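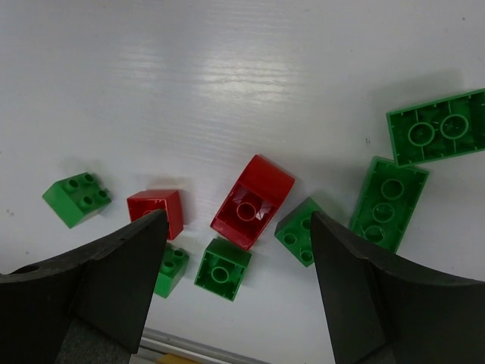

Green and red chunky bricks on the white table.

Big Brick Questions, Answered (mostly)

I get a lot of email about the big toddler bricks, way more than I get about anything else on Ruddock, so I've put the usual questions on one page. Last tidied up on 11th February. If yours isn't on the list, write to me and I'll add it!

Which bricks do you sell?

Secondhand ones, the chunky kind made for little hands. I buy them in mixed tubs, wash them, sort them by color and shape and sell them on in bags. The small bag is called the Flollau and the big one is the Plokico (I let my kids name them, and I've stuck with it). A Plokico holds 90 bricks.

Can I ask for just one color?

Yes, please do. Green and red are the easiest for me, I nearly always have plenty. Green goes out the door for jungles and grass and dragons, red goes for barns and fire trucks. Blue gets snapped up fast and yellow depends on the month. December is hopeless for all of them, so ask early if it's a Christmas present.

Why do you sort on a table and not on the floor?

My knees! Also the dog. I like a plain white top because a dark crumb or a bit of fluff shows up right away, and so does a brick with a chewed corner. I tip out a small heap, spread it flat with my hand and go through it. If I tip out a whole tub I just end up pushing bricks around and finding the same one over and over.
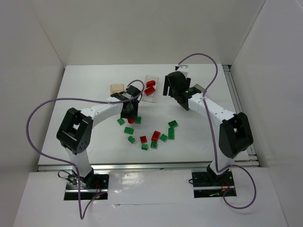 I also keep one box on the shelf for strays, meaning anything that got into a tub and isn't a big brick. Marbles, puzzle pieces, doll shoes, once a very nice teaspoon. The strays go to the swap shelf at Hevolley when the box is full, so if you're missing a doll shoe, that's where to look.

How do you wash them?

Warm water, a squirt of dish soap, and a long soak in the bathtub. Then I go round the insides with an old bottle brush, rinse, and lay everything out on towels overnight. I don't use the dishwasher. I know plenty of people do and swear by it, but I warped a batch once and I'm still sore about it. Anything with wheels or stickers gets wiped by hand and never goes in the soak.

My bricks smell musty. Is that fixable?

Usually. Try a soak with a little white vinegar in the water, rinse really well and dry them somewhere with moving air. If they've lived in a damp garage for years it can take a second go. Smoke is harder, and I've given up on a couple of tubs over it.

What should I check before I hand old bricks to a toddler? 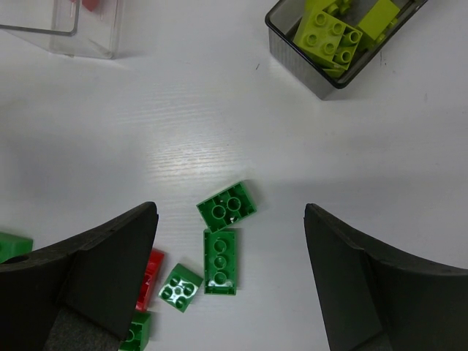 Start with cracks, and take your time over it. A cracked brick can have a sharp edge, and it'll only get worse once somebody stands on it. Run a thumb along each side, then flip the brick over and look inside, which is the bit people skip. With a square one lying upside down, like the green one near the middle there, you can see right in around the round tubes, and that's where old modeling clay and cracker dust love to hide. A flashlight helps. Give the studs a quick look for tooth marks too, and try each brick on one you know is good. It should press on easily and come off without a fight.

Do you take sloped pieces and other odd shapes?

I do, and I love them. Slopes make the best roofs and dinosaur backs. They're fewer and farther between than the ordinary 2x2 and 2x4 bricks, so I mix a few into each bag so everyone gets some.

Can I send you my kids' old ones?

Yes! Email me first with a rough idea of how many. The biggest lot I ever took in was 236 bricks in a pillowcase, and it was a great pillowcase. I can't pay for broken ones, but I'll pass on anything I can't use if it's safe to play with.

How do I store them at home?

Something low and wide with no lid. Deep toy chests are a pain, the kids have to empty the whole thing to reach the bottom. We use 2 shallow bins, one for bricks and one for the people and animals, and it takes 8 minutes to clear the living room if everyone helps. Longer if the dog does.

Do you ship?

Bags go out on Tuesdays. Local pickup is fine any evening, just knock loudly.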